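August, bench notes, Henine handling work. Started 9.40.

Spent the morning rewriting our rules for desk sessions with the hand-held grippers. The old sheet was written for the Zimico rig, where the arm was bolted down and everything sat inside a fence. Half of it makes no sense for a tool someone carries round. I have kept what still applies and struck out the rest in pencil so the old wording can be read.

Rules as they stand now, for comment:

1. Check the finger pads before the first grasp and again after every 29 grasps. Wipe with a dry cloth. No solvent on the pads, it makes them tacky and the next hour of data is no good.
2. Open the fingers fully before the approach. Do not close on the way in. If the fingers touch anything before the grasp, stop and mark the run.
3. Leave the desk as found. We agreed this in the spring and people still tidy first. If the desk has cups and jars on it, they stay. Only take away what could do harm: open blades, medicines without a lid, anything hot, anything live and bare.
4. Drinks containers count as full until someone has lifted them by hand and said otherwise. Write down which it was.
5. Glass is never the target in a first session. It can stay in the background if it is out of the swing of the tool.
6. Cables. See below.
7. Stop word is "stop". Anyone in the room can use it and no reason is needed.

Rule 4 caused the most argument. The Sakai sheet allows judging the fill by eye, and I had copied that over without thinking. The trouble is that a label hides the lower part of a bottle, so a clear top tells you very little about what is underneath. Lifting it takes two seconds. I have put the lift in and left the Sakai wording in the margin. 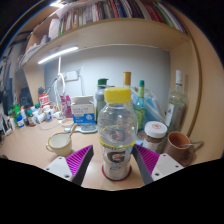 The other thing I want settled is the approach height on upright bottles. Low on the body is steadier for the lift but brings the fingers close to the desktop, and the pads scuff if you come in at a bad angle. High up, near the neck, the bottle swings. For now the rule says low, fingers level on both sides, with a visible gap left and right before closing. If one side touches first the bottle gets pushed along and we lose the start position. Mark these as "pushed" in the log, do not delete them.

Cables: I wrote "no cables within reach" and then crossed it out. A real desk has cables and if we forbid them we will have no desks. New wording: "No loose cable between the hand and the target. Loops to the side may stay if they are not under tension." Still not happy with "tension". Will ask the Harnine lot how they put it, they have done more work in people's homes than we have.

Labelling. The log has 300 entries so far and 197 of them have the object name filled in properly. The others say "bottle" or "cup" and nothing else. From now on, write material, cap or lid, and fill state, in that order. So "plastic, screw cap, empty", not "drink".

14.15. Read the sheet aloud at the bench with the tool in hand. Rule 2 and rule 5 are clear. Rule 1 is too long, the part about solvent should go on the cleaning card. Rule 3 needs a line on spoons left standing in mugs. They catch a sleeve very easily. Proposed: "Spoons may stay, but work from the side away from the handle."

To do:

- Move solvent note to cleaning card
- Add the spoon line to rule 3
- Ask Harnine about cable wording
- Go back through the unnamed log entries
- Take the old Zimico sheet off the door

Fence drawings from the old sheet are in the grey folder, second shelf.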